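Grenent Workcell Starter Package

Item code: GR-800
Category: Light handling / Home goods and packaging
Availability: Ships in 6 weeks from receipt of order
Price: from $1,159 per month on a lease, or ask for an outright purchase quote

Overview

The Grenent Workcell Starter Package is meant for small companies and labs that want a first robot station for handling everyday items: boxes, cloth, racks, bins and similar household goods. It comes as one order with one delivery. You supply the floor space, the power and the items you want handled.

Most buyers come to us with a budget for the arm and not much else. The arm is usually the part that is easiest to price. Tooling, cameras, guarding, cabling and the hours spent getting the first task to run are where budgets slip, so we list them separately on every quote. If you already own some of these parts, we take them off the quote and check that they fit the rest.

What is included

One tabletop arm with mounting plate
One two-finger gripper with a spare set of fingertips
Wrist camera, bracket and cable
Fixed overhead camera with clamp
Controller with Votport software, single-seat license
Emergency stop button with extension lead
Cable ties, strain relief clips and hex keys
Printed setup guide

Not included

Work table
Guarding or light curtain
Computer for data storage
Containers, racks and sample items
Travel cost for on-site setup

The Štěpánek table is the one most of our customers pair with this package. It is pre-drilled for the mounting plate and can be added to the same order. Any rigid table will do if the top can be drilled and the legs can be fixed to the floor. Tables on casters are not suitable, even with locking wheels.

Typical work

Buyers often plan around one rigid object on a hard surface and then add soft or awkward items a month later. We suggest pricing for the harder items at the start. Thin wire, tubing, loose fabric and light cartons all put different demands on the fingertips and the cameras.

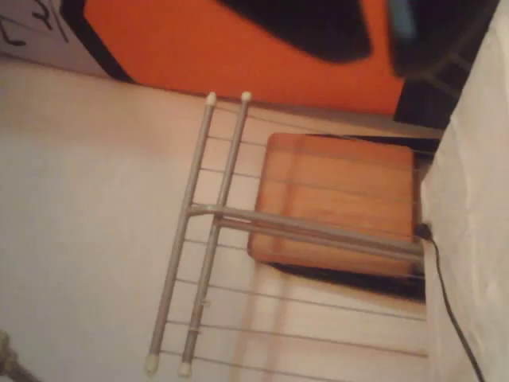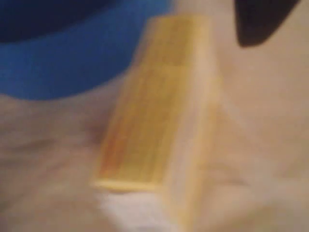 First picture: metal drying rack with thin wires. Second picture: small yellow cardboard box on soft fabric.

Light cartons are easy to crush if the grip force is left at the factory setting. Lower it before the first run and raise it in small steps. For wire racks, use the narrow fingertips and allow extra clearance at the crossbars. Fabric work needs the soft pads, sold separately as part of the Zultico pad kit. The kit also has spare screws and a small torque driver.

Planning your budget

We recommend splitting the budget into four lines.

1. Equipment. The package itself, the table and any guarding.
2. Tooling. Fingertips, pads and brackets. These wear out. Plan on replacing pads regularly if the station runs every day.
3. Setup and training. Remote setup is included in the lease price. On-site setup is quoted by the day, plus travel.
4. Upkeep. Cables and connectors on the moving side of the arm should be checked monthly and replaced when the jacket shows wear.

A common mistake is to leave out staff time. Someone has to reset the items, clear drops and keep the work area in order. For a station that changes tasks often, this can be half of one person's day. A station that repeats one task with a feeder needs much less.

Lighting is another item people forget. Standard office lighting is fine for most work, but direct sun on the table is not. A plain window blind usually fixes it – no need to buy lamps until you have tried the cameras in the room.

Lease or purchase

The lease runs for 12 months at minimum and covers repair parts for the arm, gripper and controller. It does not cover fingertips, pads or damage from liquids. At the end of the term you can return the package, extend the lease or buy the equipment at the remaining value shown on your contract.

Outright purchase comes with a one-year warranty. The software license is perpetual, with updates free during the first year. After that, updates are optional and billed yearly. The station keeps running on the old version if you skip them.

Site requirements

One grounded wall outlet within reach of the controller
Level floor
Indoor use only
Wired network connection (wireless is supported for viewing, not for control)
Clear walkway on at least two sides of the table

The packed weight is 57 kg, delivered on one pallet. Please tell us before shipping if your building has no freight elevator or loading dock, as a lift-gate truck has to be booked ahead.

Ordering

Send us a short list of the items you want handled, with rough sizes and weights, and a sketch of the room. We reply with a written quote and note anything on your list that we think the gripper will have trouble with. Quotes are valid for 30 days. Orders can be changed free of charge until the pallet is packed.

Related items

Štěpánek table, pre-drilled
Zultico pad kit
Votport additional seat license
Replacement wrist camera cable

Prices and contents last updated 11/05/2021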